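装配间工作台图集

首页 > 车间 > 图集 > 装配间工作台

装配间靠里的那张白色工作台重新摆过之后,有几位同事问现在东西都放在哪儿,这页就按台面、板架和托盘、后排周转箱的顺序说一下。图不多,文字多一些,找东西的人可以直接翻到对应的段落。以前贴在门上的那张布局纸已经撤下来了,以这页为准。

先说这张台子的用处。Illero 控制盒的零件从库房领出来以后,先到这里拆包、看外观、量尺寸,没有问题的再送到隔壁的装配台。退回来的件也走这里,但不和新件混在一起。台子本身不做焊接,也不做打孔。以前有人图方便在上面钻过外壳,铝屑进了开关的接线端,查了一下午才查出来。从那以后钻孔一律到外间。

白色台面是有意选的。原来那张深色的台子用了很多年,黑色的小螺丝掉上去根本看不见,要用手摸。白台面的坏处是显脏,一点灰、一道指印都在那里摆着。Rigoberto Cervantes 接手以后规定每班结束擦一次,用微湿的无绒布,不用酒精大面积擦。酒精只用来点擦胶印。擦完以后等台面干透再放板子。

台面上的东西分两种,一种是常放的,一种是当班用完就收的。常放的有板架和托盘。当班用的是正在检查的零件,一次只拿几件出来,检查完就送走。过去大家习惯把一整袋倒在台上慢慢挑,结果好的坏的混成一堆,交班的人接过来还得重挑一遍。现在领料单上写几件就拿几件,没检查的留在箱子里。

急停按钮摆放的时候,底座朝下,蘑菇头朝上,立着放。躺着放也不会坏,但容易滚,滚到台边就掉下去了。红色的头磕掉一块漆倒是小事,里面的触点块如果松了,外面看不出来,装到盒子里才发现不复位。Illero 的盒子上每个都要装一只急停,领料单上排在第一行,所以台上最常见到的也是它。

检查急停的步骤写在这里,新来的人照做就行:

先看蘑菇头,有没有裂纹、划伤,颜色是不是均匀。再看头下面那一圈,应该和按钮体贴平,转一圈看有没有翘起来的地方。然后按下去,听到一声,松手,头不应该弹回来。顺着箭头方向旋一下,弹起。这样做三遍。最后用万用表量常闭触点,按下之前通,按下之后断。断得不干净的,表上的数会跳,这种直接贴红签,不要再试。

抽检的那几只要多按几次。Munley 那边来的批次,每批抽出来的按 100 次,每次都旋回去,中间不加油不清洁,按完再量一遍。做这个比较费手,可以两个人轮着来,次数记在纸上,不要凭脑子记。Jalen Ferreira 有一回按到一半接了个电话,回来只好从头开始。

急停立在金属条前面,再往前是带圆孔的灰色方块件,后面一排是蓝色周转箱。
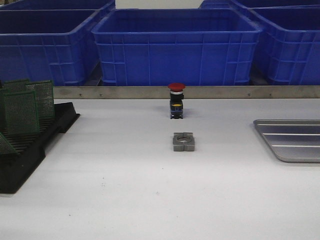 红签和绿签都在台子右下的抽屉里,一卷 1,000 张,用到剩一层的时候告诉 Seren Edwards 补。不要把签贴在触点块侧面,那里以后要插线,撕下来会留胶。贴在底座上就可以。以前用过一种纸签,胶很黏,撕的时候会断成几截,现在换成 Russo 的可移除签,撕得干净些,但是潮天会自己翘边。翘边的签用手指压一下,压不住就换一张,不要用透明胶去粘。

灰色的小件有好几种,外形接近,领的时候要对着料号看。带孔的和不带孔的不要放进同一个袋子。检查的时候平放在台面上,孔朝上,用手电斜着照一圈孔口,有毛刺的地方会亮一条细线。毛刺用刮刀去,刮刀只刮孔口,不伸进孔里。去完用气吹,吹的时候拿到台子外面,不要冲着后面的箱子吹。

量孔用塞规,先通端,后止端。通端要能自己落下去,不要用手压。压得下去和落得下去是两回事,以前为这个和供方争论过很久,后来双方在图纸上补了一句话才算定下来。止端进得去的,整袋停下来,先不要继续量,叫人来看。单件超差的情况很少,多半是一整批偏了。

台面后边沿有一条长的金属条,螺丝固定的,零件滚过去碰到它就停了。装上之前掉到后面去的小件不少,每次都要挪箱子,趴下去捡。金属条是拉丝的不锈钢,擦的时候顺着纹路擦,横着擦会留下印子。四颗螺丝不需要经常紧,手摸着不松就行。有人喜欢把铅笔和镊子搁在金属条上面,请不要这样,镊子滑下去正好掉在后面。

测量工具用完放回墙上的工具板。塞规有盒子,盒子里的海绵槽按规格排,放错槽的话下一个人会拿错。卡尺归零以后再放回去,电池没电的卡尺放到抽屉最外面那一格,不要放回板上。

关于灯。台子上方的灯现在是一根,光从上面下来,影子比较淡。查外观的时候如果觉得看不清,用手电补,不要把整盏灯拉低。灯拉低以后台面反光,白色的东西放上去反而看不见边,而且下一个人还得重新调。早上 8 点以前窗户那边的光很斜,查划痕倒是挺好用的。

再说板架和托盘。板架是黑色的,放在台子左边,洞洞板竖着插进槽里。托盘是银色的金属盘,放在右边。从板架到托盘,东西从左往右走,左边是还没看的,右边是看过的。左撇子的同事提过能不能反过来,试了一个星期,交班的时候总有人弄反,最后还是统一成从左往右。

洞洞板是绿色的,打样和做小治具都用它。这种板子便宜,但是边上脆,竖着插的时候不要斜着硬推。先对准下面的槽,再对准上面的槽,然后平着送到底。拿的时候捏两边,不要捏板面。手上的油沾到焊盘上,过几个星期就会发暗,焊的时候不吃锡。

板架的槽不要插满。隔一个槽插一块,手指伸得进去,拿的时候不会带到旁边那块。板子多的时候宁可放回防潮柜,分两次拿。防潮柜在外间,门要推到底,听见磁条吸上的声音再走。有几次门留着一条缝过夜,湿度报警响到第二天早上。

托盘里只放看过的板子。托盘有边,板子平放进去不会滑出来。不同规格的板子不要叠在一起,大的压小的,小的会在大板背面磨出印子。同一规格叠两层以上要垫纸,纸用防静电的粉色那种,普通打印纸不行。托盘送走的时候连盘一起送,隔壁会还一个空盘回来。

空盘回来以后先看一眼盘底。有时候底下会粘着剪下来的元件脚,很细,看不清楚,手一抹就扎进去了。用毛刷扫,扫到废料杯里。废料杯是有盖的,放在地上靠桌腿的位置,不上台面。

左手黑色板架,右手银色托盘,中间留给正在检查的件。

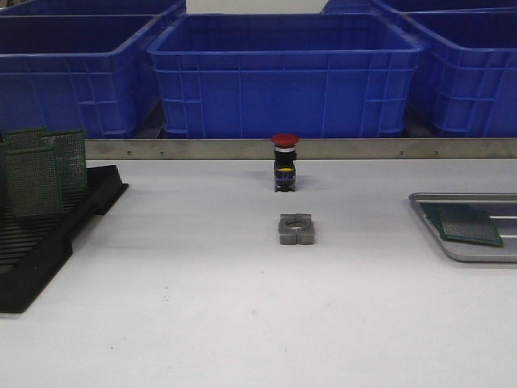 Wumpini Sarpong 留言:从左往右这条我没意见,不过建议把“看过”和“量过”分开写。板子放进托盘之前,外观看过就算,还是孔距也要量?我们隔壁收到的托盘两种都有过。上个月有一盘外观很好,装治具的时候定位销下不去,退回来才知道没有量。如果规定是两样都做,最好在盘边夹一张小条,写一个“外”一个“距”,做了就划掉,我们收的时候看一眼就知道。

这条意见已经采用。现在托盘边上夹一张小条,格式就是上面说的两个字,另外加了班次。小条夹在靠操作者这一侧,送过去的时候不要取下来,由隔壁收下以后统一放进信封。信封一个月清一次。只做了外观还没量的,可以先放在托盘里,但不能送走。交班时还没有量完的,小条上“距”字不划,口头也要说一声。

孔距不用每块都量。同一批洞洞板取最上面和最下面各一块,中间随手抽一块,三块都对就放行。量的时候用玻璃尺,不用卡尺的尖去卡孔,孔壁上的那层金属很薄,卡尺尖会刮掉。玻璃尺放在专门的布套里,不用的时候不要露在台面上。

也有人问过,台上能不能再加一个板架。目前不加。台面中间这块地方是专门空出来的,两只手都要能放下去,胳膊肘也要有地方。加一个架子,下面就会再加一个盒子,再过一阵子杯子也上来了。旧台子就是这样一点一点满起来的。那时候 Gasex 的人来看过一次,问我们平常在哪里干活,站在那里的几个人都没答上来。

杯子的事顺便说一下。水杯、饭盒、手机都不上这张台子。进门右手边有一个小架子,放杯子用的。手机可以放口袋里,要拍照留档就用公用的那台,拍完当天传到服务器上,文件名写料号和班次。不写班次的照片过后很难对上。

防静电手环的插孔在台子的前边沿下面,摸一下就能摸到。手环每天上岗前测一次,测试仪在门口,绿灯亮了再进来。测不过的先换一根线再测,还不行就换手环,旧的剪断再扔,免得又被别人从垃圾桶边上捡回来用。台面垫的接地线不要动,那根线看着像多余的,拔过两次,两次都是打扫的时候。

退回来的件单独说。退件进来的时候一般带一张单子,写着哪里不好。先不看单子,按正常步骤检查一遍,把自己看到的写下来,再跟单子对。两边写得一样,就按单子处理。不一样的,两种都记上,件放到黄签袋里等 Rigoberto 看。先看单子再检查,容易只盯着单子上写的那一处,别的毛病就漏了。

急停的退件里,最常见的是接线端螺丝滑牙。滑牙的不修,整只换。以前修过,把螺丝换成大一号的拧进去,当时是紧的,运到客户那边又松了。蘑菇头有划痕但功能正常的,可以留下来做培训用,底座上用油漆笔写一个“训”字,和正常的分开放。培训件不能离开装配间。

接下来是后排的周转箱。箱子放在金属条后面,位置比台面低一层,坐在台前伸手可以够到前排的,后一排要站起来。箱子都是同一种蓝色塑料箱,口沿是卷边的,外壁有加强筋,搬的时候手扣在卷边下面,比较稳。

后排箱子和再往后的滚筒输送线,左前那个箱子里竖着一只手持遥控器。 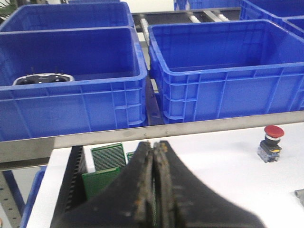
本页阅读时间:18 分钟 | 分类:车间 / 收纳

箱子的颜色不区分内容,都是蓝的,区分靠箱卡。箱卡插在卡座里,写料号、数量和领料日期。空箱把箱卡抽出来,翻过来放在箱底,别人一看就知道可以用。有卡但是没有东西的箱子最麻烦,不知道是用完了还是被人借走了,要去查领料单。现在规定最后一件拿走的人负责抽卡。

小零件不要直接倒进周转箱。箱子深,小件落到角上很难捡。先装袋或者装小盒,再进箱。袋口朝上,标签朝外。袋子不要封得太满,封得满的袋子在箱子里会滚,几个来回标签就磨花了。大件可以直接放,底下垫一层泡棉,两件之间再隔一层。

箱子之间留一点缝,不要挤死。挤死了以后搬其中一个会带着旁边的走。缝也不能太大,有人往缝里塞过擦布,擦布掉下去卷进了滚筒,那天下午停了二十分钟。擦布用完挂回挂钩上,脏的进脏布桶。

滚筒线上走的是从库房来的箱子。箱子到位以后先把它拿下来,核对箱卡,再放到后排。核对没做完之前不要把箱子推到工作台后面。滚筒平时不用保养,转起来有响声的那一根用粉笔在架子上画一道,维修的人来了会换。自己不要拆,滚筒两头有弹簧,拆的时候会弹出来。

箱子在线上不要横着放。横着放看起来也能走,到转弯的地方会卡住一个角,后面来的箱子接着顶上去,最前面的就歪了。竖着放,长边顺着线的方向。满箱和空箱之间隔开一段,空箱轻,被满箱一推就往前窜。

箱子清洗安排在每个月的最后几天。用中性洗洁剂,冲干净以后倒扣在架子上晾,晾到卷边里面的水流干净。卷边里面存水这件事,前几次都没有注意,箱子外面摸着是干的,一翻过来水就流到泡棉上。现在倒扣以后再侧着放一阵,水从角上出来。着急用的时候可以用气枪沿着卷边吹一圈。

裂了的箱子不要再用。裂纹一般在底角,从里面看是一条发白的线。有白线就送走,不等它裂穿。口沿磕扁的可以继续用,但不要和别的箱子摞在一起,摞上去不平,上面那个会晃。

箱卡的写法也改过一次。以前数量写的是领了多少,用掉以后不改,看卡的人以为里面还是那么多。现在写两行,上面一行是领来的数,下面一行是剩下的数,下面这行用铅笔写,每次拿完就改。铅笔拴在后排架子的左端,请不要解下来带走。

关于编号。库房那边的清单现在有 1,080 个料号,其中和这张台子有关的是 115 个,单独打印了一份,夹在抽屉上面的文件夹里。料号后面带字母的是改过版的,字母往后的是新版。旧版用完之前新版不开袋,两版不要在同一个箱子里。实在分不清的,看图纸右下角的版本栏,不要看供方的送货单,送货单上的字母有时候不写。

盘点定在五月。盘点那几天台面上不留当班件,全部收回箱子,按箱卡一箱一箱点。点的时候两个人一组,一个人点一个人记,点完对换再来一遍。两遍数字不一样的,把那一箱单独搬出来,不在原位点第三遍。Seren 收表,当天收齐。

下面是几条零散的说明,都是有人问过的。

椅子高度可以调,调完请不要把扶手拧下来。扶手拧下来以后螺丝就找不到了。

站着干活的时候地上有一块软垫,垫子边上翘起来的一角已经用胶带压住,走过去抬一下脚。新垫子报上去了,还没有批。

台子左后方窗边有一盆绿植,浇水由最后走的人负责,水浇在盆里,不要浇到叶子上,叶子上的水会滴到后面的箱子里。

台面垫如果起泡,从中间往外赶,不要用刀划。划开以后接缝处藏灰,擦不出来。

刮刀的刀片用钝了放进刀片盒,刀片盒满了整盒扔,不要倒出来。

遇到不在清单里的零件,先放到单独的空箱里,插一张空白箱卡,写上从哪里来的、谁收的。不要为了让台面看着整齐就随手放进邻近的箱子。找一个放错箱子的零件花的时间,够检查好几袋了。

交班的顺序:先说台面上还有什么,再说托盘里的小条,再说后排哪些箱子动过,最后说红签件。接班的人边听边看,听完在本子上签名。本子是横格的那本,不是蓝皮那本,蓝皮那本是设备点检用的,写错了两边都查不到。

交班本上不要只写“正常”。写“急停检查完一袋,红签一只,接线端”,这样就够了,不用写得很长。只写“正常”的那几页,后来客户问起来,我们什么也翻不出来。

这页以后如果台子的摆法再有变化,会直接在原来的段落里改,不另外开新页。旧的说法不保留。对摆法有意见的,在留言里写清楚是哪一段,写“中间那里”的话不好找。打印出来贴在墙上的版本可能会落后,贴的人自己记得换。

更新记录

增加托盘小条的写法(外、距、班次)。
增加箱卡第二行的写法。
删去原来关于外壳临时堆放区的一段,那块地方已经改成过道。
更正:抽检次数原来写成每班,应为每批。

相关页面

装配间工具板对照表
防潮柜使用登记
Illero 控制盒领料单填写说明
周转箱清洗排班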